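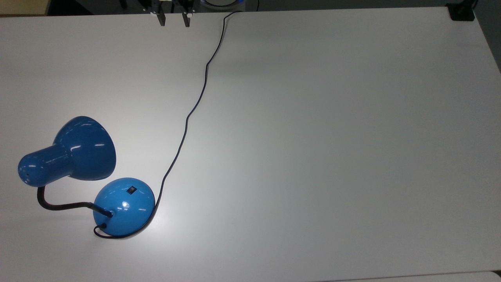
Photo: Leilani Calloway

Sending an obituary to the Skarkville Pettigrew: questions we get

Updated 7/7/23. Please read before calling, the phone is one person most days.

How do I send in an obituary?

Email is best. Paste the text right in the message or attach a plain document. No scans of handwriting please, we misread names that way. You can also drop a typed copy at the front counter on Ostum Street. If a funeral home is handling things, ask them first, they may have sent it already. We get a lot of doubles.

Who is allowed to submit one?

Funeral homes, or family. If it comes from family we need the name and phone number of the funeral home, crematory or whoever is in charge of arrangements. We call to confirm every death before anything runs. No exceptions, even if we know you. A copy of the death certificate works too if no funeral home is involved.

What does it cost?

Death notice is free. That is name, age, town, date of death, and where the service is. Nothing else.

Full obituary is a flat $300, any length up to 1,606 characters, spaces counted. One photo of the person included. After that it is $5 a line. Most people go over. We'll tell you the total before it runs.

In Memoriam (anniversary of a death, birthday, etc.) is $26 with no photo.

Can the funeral home pay and put it on our bill?

Usually yes. Ask them. We bill the ones we have accounts with, the rest pay by card up front. Out of town funeral homes almost always have to pay up front.

What is the deadline?

Noon, two business days before the paper comes out. Website goes up sooner, normally same day once we have confirmed and been paid. Holiday weeks the deadline moves up a day. July is always a mess because of the Fourth, check with us.

How long should it be?

Up to you. Short is fine. We have run four lines and we have run a whole page.

What should go in it?

Full name, with maiden name or nickname if people knew them by it. Age. Town. Date of death. Then whatever you want on schooling, work, military service, church, clubs, hobbies. Then family. Then services. That is the usual order but you don't have to stick to it.

Do you print cause of death?

Only if you want it. "After a long illness" or "suddenly" is fine, so is leaving it out.

How do I list the survivors?

Spouse first, then children oldest to youngest, then grandchildren, brothers and sisters, and so on. Spouses of children go in parentheses after the first name, so Mark (Ellen) and then the last name. Put the town if they live somewhere else. If the grandchildren are many you can give just the number, but please count twice. The most common correction we run is a grandchild left out.

What about the ones who died before?

"Preceded in death by" and the list. Parents usually first. Some families say "joins" or "reunited with" instead, also fine, we don't change it.

Can I list an ex-husband or ex-wife? A partner they weren't married to?

Yes. Your call. We don't have a rule. "Companion," "partner," "special friend," "former wife" have all run. What we won't do is referee. If two sides of a family disagree, we go with the person who signed for the arrangements. Please settle it before you send, we have had to pull obituaries at the last minute and its hard on everybody.

Pets?

Sure.

Can I leave somebody out on purpose?

Yes. You can't say anything mean about them though. We will cut anything that accuses a living person of something.

Do you edit what I send?

Spelling, obvious typos, dates that don't add up. We check that the age matches the birth date, and if it doesn't we call. Otherwise it runs as written. It is a paid notice and it's yours.

Will I see a proof?

Yes, by email. You have until the deadline to send changes. No answer by then means we take it as ok.

What kind of photo?

Color or black and white. Just the head and shoulders prints best. Older photo is fine, lots of families pick a wedding or service picture. Phone snapshots OK if they are sharp, send the original and not a screenshot. If you bring in a print we scan it while you wait and hand it back. Please don't mail us your only copy.

Two photos?

$26 for the second one. A then-and-now pair is popular.

Flag, cross, other emblem?

Free, one per obituary. Flag for veterans, also cross, Star of David, fire and EMS. Ask about others, we probably have it.

There is a mistake in it. Now what?

Call right away. Online gets fixed same day. If it was our mistake we run the whole thing again in the next paper, no charge. If it was in the text you approved, the website fix is still free but a second printing is half price.

Service time changed after it ran?

Website update is free. For print, send us a one line notice, we'll fit it in if there is room.

How long does it stay online?

We have no plans to take any down. The guest book stays open for a year and then closes to new messages, the old ones stay up. Somebody reads each message before it posts so give it a few hours. If there is one you want removed, tell us the name on it and the date and it comes off.

Can I write my own ahead of time?

Yes and people do. Keep it with your papers and tell somebody where. We can't hold it for you, we tried that and lost track. Prices are whatever they are when it runs.

Memorial donations?

Give the full name of the charity and a mailing adress or website. We can't print links to personal fundraising pages in the paper, online only.

She moved away years ago. Will you still run it?

Of course. Just mention the Skarkville connection somewhere near the top, school or family or where she worked. Same for folks out in Trernia, we cover both.

I need extra copies of the paper.

Front counter has them for two weeks after. Past that, try the library, they keep the back issues. We can also print the obituary by itself on heavier paper, ask for Leilani Calloway at the counter.

How do I find an old one?

Website search goes back some years, last name only works best. Anything older is on film at the library. We don't do family history searches over the phone, sorry, no staff for it.

Question not here? Email the obituary desk and put the last name of the deceased in the subject line. We answer those first.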